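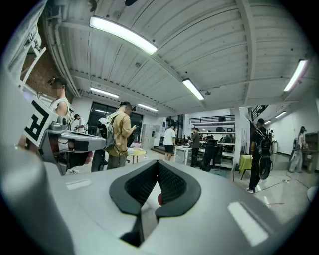 Ilard is a small collection of color words in American English, as ordinary people write them when they are not asked to be exact. It grew from a practical need: I was translating paint and fabric catalogs, and my dictionaries gave me many names for colors but very little information about which name a person would really choose. "Gray" is a good example of the trouble. A large smooth surface can be light gray almost everywhere, and then a ceiling lamp puts a bright white patch on the right side of it, and most people will still write "gray" and not "gray and white." A small red thing half hidden behind a black rim is still "red," even if only a part of it can be seen. Ilard records these choices and does not correct them.

Posted Dec 26, 2019 by Nayeli Grajales

What is inside

The collection is one table, saved as plain text with tabs between the columns. Each row is one answer from one person. The columns are:

- item: a short code for the thing that was shown
- answer: the words exactly as they were written, with spelling mistakes
- answer_clean: the same words after spelling was repaired
- head: the main color word, for example "blue" in "sort of a dusty blue"
- modifier: what stands before or after the main word, if anything
- light: "day" or "lamp"
- first_language: as the person reported it
- note: my own remark, usually empty

A second, shorter table has the item codes and a description of each item in words. The items were painted cards, pieces of cloth, kitchen things and a few stones from the river near Daltstead. I did not include any measured color values. I had no instrument for this and I did not want to guess.

How the answers were collected

People sat at a table and looked at one item at a time. They had 20 seconds for each item and wrote the answer on paper with pencil. They could leave the line empty. I asked always the same question, "What color would you call this?", and I tried not to say any color word during the session. In this I was not always successful. When I made such a mistake, the note column says "prompted."

No person saw more than 30 items in one session, and there was a pause of 10 minutes in the middle. Before the pause was added, the last answers became very short, and many people wrote only "brown" or "gray" to be finished. Those early answers are still in the table, with "tired" in the note column. Please think before you remove them. For some questions they are useful, for example if you want to know which word people take when they do not wish to think.

Daylight sessions were near a north window. Lamp sessions used the normal lights of the room, with the curtains closed. The lamps were changed in March and the new ones are a little more yellow. I did not write down the exact day of the change, so inside "lamp" you can not separate the old from the new. I am sorry for this, it is the weakest point of the collection.

Spelling and cleaning

I changed "grey" to "gray" only in answer_clean. In the answer column both forms are kept. The same is true for "beige," which was written in more ways than I expected, and for "fuchsia," which almost no one wrote correctly, me included.

Hyphens were removed from answer_clean, so "blue-green" and "blue green" are the same. The order of the words was not changed. "Blue green" and "green blue" are two different answers, and I believe people meant them so.

Where the handwriting was not clear I asked a second reader. If we did not agree after 2 attempts, the answer was marked "unreadable" and the head column is empty.

Deciding the head word

This part contains the most of my own judgment. For "light gray" it is simple, the head is "gray." For "salmon" or "mustard" I kept the word itself as head and did not convert it to "pink" or "yellow." For "the color of an old brick" the head is "brick." For "no color" the head is empty and the note says "none."

Words such as "shiny" and "clear" are not colors for me, but many people used them as if they were. I put them in modifier. If you study how people speak of shine and reflection, search there and not in head - otherwise you will find nothing.

What it can be used for

It was made for translators and for people who write catalogs. It can also serve for teaching vocabulary, for spelling tools, or for checking if a list of color names is natural. I used it myself for the Gadgate curtain catalog, where we replaced "ecru" by "off-white" on nearly every page.

It should not be used to test if a person sees color normally. I did not check the eyesight of anyone. It should also not be used to say that speakers of one language see colors differently from speakers of another. The groups are too unequal, and most people who came were native speakers of English.

Privacy

Names, ages and addresses were never written in the table. The paper sheets had only a session code, and I destroyed them after typing. If you took part and you want your answers removed, send me the session code from your slip. Without the code I can not find them.

Known problems

- Two of the cloth items have faded by the window, so their later daylight answers are paler than the first.
- Some rows have a space at the end of the answer. Trim before you compare.
- The first_language column mixes "Spanish" and "spanish."
- A stone that was wet in one session was dry in the others. The note column says which.

Terms

You may copy, change and share the tables for any purpose, if you keep the name Ilard and mention where the data comes from. If you repair something, please send me the repaired rows and a line on what you changed.

This site uses cookies to remember your settings. By continuing to browse you accept our use of cookies. Accept | Learn more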